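Sorting shelf news, March

Quick one this month, half the boxes are still in the hallway and the kettle's on.

The sorting shelf is back. For anyone who joined after Christmas: it's the low shelf by the window at Drandascombe where the bowls, trays, blocks, pegs, buttons etc. live. It went away while the floor was done and it has come back a good deal fuller. Thank you to everyone who dropped things off. We now have 643 pieces on the list, not counting the buttons, which are in a jar and staying in the jar.

What's new

Cubes. Lots of cubes. Red and blue to start with, yellow and green still on order from Caldeira. They said three weeks, that was a month ago. Will chase.

Bowls with coloured rims. These are the ones people asked for after the autumn open morning. White inside so the colour of whatever you drop in shows up properly, rim tells you where it's meant to go. Red rim, red things. Blue rim, blue things. Older ones will be bored of that in a minute so see further down.

Metal trays with a dark mat in the bottom. Not glamorous, very useful. The mat takes the clatter out of it. If you were in the front room last year when we had the old tin trays on the bare table you will know why this matters. Please don't take the mats out to wash the trays, they are a pig to get flat again. Wipe round them.

Borrowing

Same as before. Up to 3 sets per household, back within 21 days, pop them in the crate under the noticeboard if the room's locked. A set is two bowls, a tray and a bag of cubes. Check the bag before you go as well as when you come back, a few went out short in the winter and it isn't fair on whoever has them next.

Sets live in the Jarness boxes, the flat ones with the clip lids. Label on the short end please. On the SHORT end. They stack label out and if it's on the lid someone has to lift down the whole pile.

Deposit is still £3. Cash or the card reader, if the card reader is in the mood.

Things to try

A few people asked for ideas beyond "put the red ones in the red bowl", so, from the folder:

Start muddled. Put a blue in with the reds and see how long before it gets spotted. Then swap who does the muddling. This one goes down very well with the fours and fives, who are merciless about it.

Tray first. Everything starts on the tray, then out to the bowls one at a time, no grabbing handfuls. Good for a wriggly ten minutes before tea. Going back the other way, bowls to tray, is harder than it sounds if you ask for a pattern. Red blue red blue. Then red red blue.

Smaller bowl, bigger bowl. Which one will hold more? Guess, fill, tip out, count. Write the guess down or it mysteriously changes.

Eyes shut. One person does the moving, the other tells them where. Left a bit, down a bit, no, the OTHER left. Lots of giggling, not a lot of sorting.

With tongs. The kitchen sort are fine. The cubes have flat sides so they grip all right, but two close together in a bowl is fiddly and you do have to come straight down on top of the one you want. Grown-ups are no better at it, we tried.

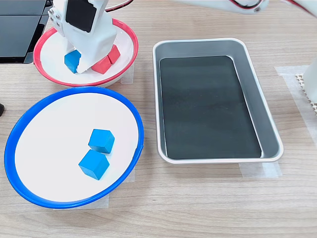

Red rim, blue rim and tray. One blue still in with the reds.

If you have a favourite that isn't here, write it on a card and stick it in the folder. Doesn't have to be neat. The folder is the green one, top shelf, next to the plasters.

Still wanted

Lidded tubs, small. Drawstring bags, any colour. A second low table if anyone is clearing out, the Pumar one wobbles and we've run out of card to fold up under the leg. No more jigsaws please, we have 40 and at least half have a bit of sky missing.

Also wanted, the cube that went home in a wellington. You know who you are.

Washing up

Bowls go in warm soapy water and get dried by hand. Not the dishwasher. One of the old ones went through on hot and teh rim came out looking very sorry for itself. Cubes can have a swish in the same water, then spread out on a towel overnight. Don't bag them damp, the bags smell for weeks.

Room's open from 10am for swaps and returns, shut by noon so we can get the chairs back out. Come in by the side door while the front step is being mended.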